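Ekel绿釉黑边大碗：用了一个夏天之后的意见

2021年8月

先交代价钱：121兹罗提，一只。我买了两只，因为店里那位女士说单只不好包。后来我才想明白，一只碗怎么会比两只碗难包，可那时候我已经在电车上了，腿上放着一个很沉的纸袋，心情和所有花钱买了碗的人一样，一半高兴，一半在默算这笔钱够买多少袋饺子。

店叫Rutkowska，在罗兹老城边上一条修了很久的路旁边，门口总有一块木板要踩过去。卖的东西很杂，台灯、茶巾、铸铁的门挡，还有一整面墙的碗盘。Ekel的碗摆在第二层，灯从上面打下来，绿得很有心机。标签上写的颜色名叫“Tedus”，我查了，没有查到任何意思。问店主Dorota Sobczak，她说厂家就这么叫的，口气像在替一个远房亲戚解释他的职业。

我以前用的是Clestura的白碗，便宜，摞得整齐，摔了不心疼，唯一的毛病是吃什么都像在单位食堂。用了好几年，从六只用到剩下两只，其中一只有豁口，豁口那边我一直朝外，留给客人。所以换碗这件事其实拖了很久，下决心只用了十分钟。

先说颜色

绿是深绿，很饱满的那种，碗口上有一圈细细的黑边，亮釉。越往碗底颜色越沉，光线不好的时候中间几乎是黑的。第一次盛汤我就发现了问题：看不见底。清汤倒进去，你不知道自己喝到哪儿了，得用勺子去探，像在池塘里找东西。紫菜汤更过分，紫菜整个消失，只能靠口感确认它来过。

反过来，浅色的东西放在里面极好看。白米饭、豆腐、土豆泥、切开的水煮蛋，都忽然有了身份。我有一阵子为了配碗，连着吃了好几顿豆腐，吃到后来自己也觉得有点本末倒置。酸奶也行，燕麦粥勉强，番茄汤不行，番茄汤放在绿碗里像圣诞节提前到了，而且是那种商场里的圣诞节。

同事Palesa Motaung来吃过一次饭，我端上来的是咖喱鸡。她低头看了一会儿，问我里面有没有鸡。有的，在下面。她后来说味道很好，我注意到她用的是过去时，而且是在下楼的时候说的。

拍照的朋友要留意反光。釉面很亮，碗里会照出周围的东西来，窗子、灯、你举着手机的胳膊，全都弯弯地挤在里面。我试过拍一碗冷面，回头放大一看，面的旁边有半张我自己的脸，表情很专注，不适合发给任何人。 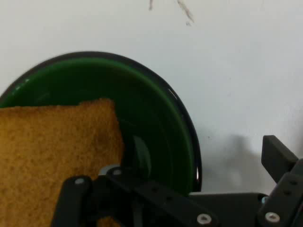

碗内侧。往里越来越暗，黑边上有一小点高光。前面那块烤得金黄的，看着像厚切吐司。

再说碗边

黑边是我买它的主要理由，也是我后来抱怨最多的地方。好看是真好看，细细一道，把整只碗收住了，放在白墙前面尤其利落。没有这道边，它就是一只绿碗；有了这道边，它就可以卖121。

问题在于黑色亮釉什么都记得。水干了有印子，嘴唇碰过有印子，洗碗布上掉的一根绒毛，白天看得清清楚楚，像有人在上面做了标记。我家的水又硬，自然晾干以后边上一圈灰白的小点，很有规律，乍看还以为是设计。要它一直亮，就得洗完立刻擦，擦的时候还要用不掉毛的布。我擦了两个星期，第三个星期开始劝自己，水渍也是一种肌理。

白醋兑水擦一遍可以去掉，这个我试过，管用。柠檬也行，就是厨房闻起来像在做一件比洗碗高级的事。

黑边的厚薄倒是很合适。喝汤的时候嘴唇贴上去不硌，也没有那种薄得让人紧张的感觉。汤从碗口倒出来会沿着外壁往下流，流得不多，刚好够在桌布上留一个圆圈。我现在先把碗侧得很陡再倒，一鼓作气，犹豫就会漏。

大小和分量

店里管它叫汤碗，我觉得这个说法谦虚了。装一人份的面，汤和菜都算上，碗口还有富余；装沙拉够两个不太饿的人吃。我用它和过面，量不大，做一次葱油饼，揉的时候碗会在台面上转，底下垫一块湿布就老实了。

放面包也可以，这是我现在最常做的事。早上烤好的吐司往碗里一靠，比平放在盘子上强，底面不容易捂出水汽，边还是脆的。厚切的要斜着放，薄的放两片会一起滑下去，滑到碗底的那一片要用手指去捞，吃相就不讲究了。面包屑是另一回事，绿底子上掉了屑特别显眼，吃完像一片刚割过的草地。

分量嘛，沉。空碗拿在手里已经有存在感，盛满汤以后单手端过客厅，你会开始回忆地毯是什么时候买的。碗底收得比较小，手指能扣的地方不多，烫的时候尤其尴尬：上面烫，下面滑，中间是汤。我的办法是垫毛巾，两只手捧着走，步子放慢，家里人看见会自动让路，颇有一点仪式感。

沉也有沉的好处。猫推不动它。从前那只Clestura白碗，猫能从桌子这头一直推到那头，停下来看我一眼，再推。现在它用爪子碰了碰这只碗，碗没有动，它坐在旁边想了一会儿，去推盐罐了。

洗

说明书（有说明书，折了好几折，五种语言，没有中文）说可以进洗碗机。我信了。洗碗机下层放得进，就是碗口太宽，斜着插会压住旁边两格，等于一只碗占了一家人的位置。上层别想，摇臂会打到，打到的声音很清脆，你在隔壁房间都会站起来。

洗出来釉面没有变化，至少到现在我看不出变化。油很好去，红油火锅底料泡了一夜，温水一冲就走，没有留下颜色。这一点它比白碗强得多，白碗用到后来都有一层说不清的黄，像旧书。当然也可能绿碗也黄了，只是绿碗不告诉你。

勺子刮过去会不会留痕？不锈钢勺子用力刮，碗底能看到一些浅灰的细线，是勺子的金属蹭上去的，用小苏打糊揉一揉就没了。碗底本来就暗，不特意斜着对灯根本看不见。我是写评测才去看的，看完有点后悔。

声音倒值得一提。这只碗声音低，勺子碰上去闷闷的一下，不像薄瓷那样叮叮当当。早上六点吃饭，家里还有人在睡觉，这是一个很实际的优点。

微波炉

说明书上画了一个微波炉的图标，旁边没有打叉，我理解为允许。加热两分钟，剩饭是温的，碗是烫的，热量分配得不太公平。黑边尤其烫，我第一次去拿的时候叫了一声，楼上的Gijs Bakker后来在信箱旁边问我家里是不是出了什么事。我说热了个饭。他点点头，说他家也是。

再加热一分钟，饭就热了，碗就更不用说了。现在我把饭盛在别的盒子里热好再倒进来，多洗一个盒子，少叫一声。

烤箱我没试。说明书上关于烤箱的那句话翻译得很含糊，波兰语版说“不建议长时间”，英语版说“不建议”，德语版干脆没有提。碰到这种情况我选择最胆小的那一种语言。

摞着放

两只摞在一起，上面那只会往下坐一点，拿的时候要稍微拧一下才松，不拧就两只一起起来，然后下面那只在半空中自己做了决定，掉回去，咣。没有破，心脏有点不舒服。中间垫一张厨房纸就好了，也免得碗底那一圈没上釉的地方去磨另一只的内壁。没上釉的那圈有点粗，放在油过的木桌上也会留下划痕，买回来以后最好拿细砂纸打两下，转着打，别使劲。我的桌子上已经有一个很圆的记号了，位置就在我每天吃饭的地方，往后卖桌子大概要说这是前主人的座位。

橱柜的高度也量一下。我家那层隔板调低过，两只摞起来差一个指头的宽度进不去，最后是把隔板拆了往上挪了一格，为此又把杯子全部搬了一遍。买碗之前没人会想到要动螺丝刀。

退换

第二只碗的釉里有一个小针眼，在内壁靠上的地方，针尖那么大，摸得到。我拍了照片发给店里，Dorota回得很快，说30天之内都可以换，但要带原来的纸盒。纸盒我当然已经扔了，买碗那天晚上就扔了，扔的时候还踩扁了，很有干劲。

她说那就带碗来吧。我抱着碗又坐了一趟电车，到了店里，她把碗举起来对着灯转了一圈，说手工上釉难免有一点。我问是不是手工上釉的。她看了看标签，说标签上没有写。我们俩都沉默了一下。最后她给我换了一只，换来的那只没有针眼，但是黑边有一处略宽，像下笔的时候顿了顿。我看着还挺喜欢，就没再说话，抱着回家了。

去年一月我在同一家店买过一块茶巾，下水就掉色，她也给换了，所以服务这一项我没有可挑剔的地方。唯一的建议是，纸盒请做得难踩一点。

和别的碗比

Maja Szulc家里有一只外形差不多的灰碗，没牌子，集市上买的，价钱是我的零头。她让我闭着眼睛用两只碗各喝一口汤，看能不能分出来。分得出来，她那只边更厚，嘴唇能感觉到。她说那又怎么样呢。我想了一路，没有想出很好的回答。

跟Clestura的白碗比，Ekel重，贵，占地方，要擦；白碗轻，便宜，怎么塞都行，吃什么都看得见。可是白碗从橱柜里拿出来，我从来没有多看一眼。绿碗我会看，有时候洗完了放在窗台边上，下午的光照进来，靠上面的内壁亮出一道浅一点的绿，底下还是黑沉沉的。就为这一下，我已经擦了一个夏天的水渍，也不好说谁占了便宜。

我父母视频的时候看见了，我母亲问这碗多少钱，我报了一个数，是把兹罗提当人民币报的，严格来讲数字没有错。她说有点贵。我说是有点。

给谁买

常吃面的人，可以买。吃清汤的人，先想想自己能不能接受看不见底。家里有小孩的，重量是个问题，我外甥女抬不起来，她改用碗当帽子，戴了一会儿说脖子累。手小的人最好去店里端一端，空碗不算，跟店主要点水倒进去再端。

送人要谨慎。Sławomir Wróbel搬家，我本来打算分一只给他，他在电话里问能不能进洗碗机，我如实讲了占位置的事，他说那就送瓶酒吧。酒我送了，喝酒那天他用一次性纸碗装花生，一点负担都没有，我看着有几分羡慕。

打分：外观五分，盛面四分半，盛清汤两分半，好不好擦两分，猫的意见不计入。换货那一趟电车票是我自己出的，也不计入。

补一句给问尺寸的读者：我手边没有卷尺，卷尺在上次拆隔板的时候不知道放到哪里去了，找到了我在评论区回。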